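Informe de avance al financiador: programa de reutilización textil Vostau
Periodo cerrado en abril. Redacta: Guoqing Lu

1. Estado general

El programa sigue en marcha, aunque no estoy convencido de que los números digan lo que en el plan inicial se esperaba que dijeran. Hemos recibido 1.293 prendas. La cifra queda bien en una portada, pero mide lo que la gente deja en los puntos de recogida, y el compromiso de la subvención era medir lo que alguien vuelve a ponerse. De eso sabemos bastante menos.

2. Recogida y clasificación

De las prendas recibidas, 303 se han entregado a familias o se han vendido en la tienda de Chiang. El resto está en almacén o se ha derivado a Doltard para trapo industrial. Doltard presenta esa salida como «valorización». En nuestras cuentas preferimos anotarla como trapo.

La ropa llega mezclada, y separar por talla lleva mucho más tiempo del presupuestado. El plan suponía que los donantes la traerían clasificada si se les daba un folleto. Se les dio el folleto. Ya advertí de este punto en la memoria anterior y no hubo respuesta. Para el trabajo de mesa seguimos con cestas de plástico blanco caladas. 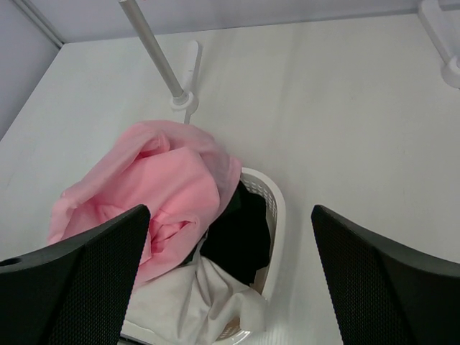

3. Lavado

Clomex ofreció un detergente concentrado que, según su ficha comercial, permitiría bajar la temperatura sin perder resultado. Hemos hecho 2 tandas de comparación. En ninguna vi una diferencia que justifique el precio, y la muestra es demasiado pequeña para afirmar lo contrario. Pido que no se cite a Clomex como «mejora probada» en la página del programa, como ocurría en el borrador que recibí.

4. Presentación de la ropa

La consultora insiste en que la prenda colgada sale antes que la doblada. Puede ser. El dato que aporta viene de tiendas de ropa nueva, con otro público y otros precios, y me cuesta trasladarlo a un local donde casi todo el mundo revuelve en los cajones porque le gusta revolver. Aun así, hemos comprado 75 perchas y probaremos unos meses con las prendas claras, que dobladas se arrugan enseguida. Una percha rosa con una prenda rosa claro queda bien, eso lo admito.
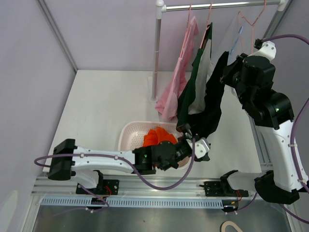
Área de Economía Circular y Textil · Programa Vostau

5. Gasto

El transporte se ha comido la partida de imprevistos. La furgoneta compartida con Chiang sale más cara que la que alquilábamos antes, y el ahorro anunciado dependía de una segunda ruta que nunca se puso en marcha. Adjuntamos las facturas aparte.

6. Lo que pedimos

Que se cambie el indicador principal, de prendas recogidas a prendas entregadas. Que se aplace la ampliación a nuevos puntos de recogida hasta vaciar al menos la mitad del almacén. Y que la próxima visita de seguimiento se haga por la mañana, con la clasificación en marcha; la última fue a las 18:00 y solo se pudo revisar papel.

Queda pendiente la respuesta de Doltard sobre el destino final de los lotes. La hemos solicitado por escrito.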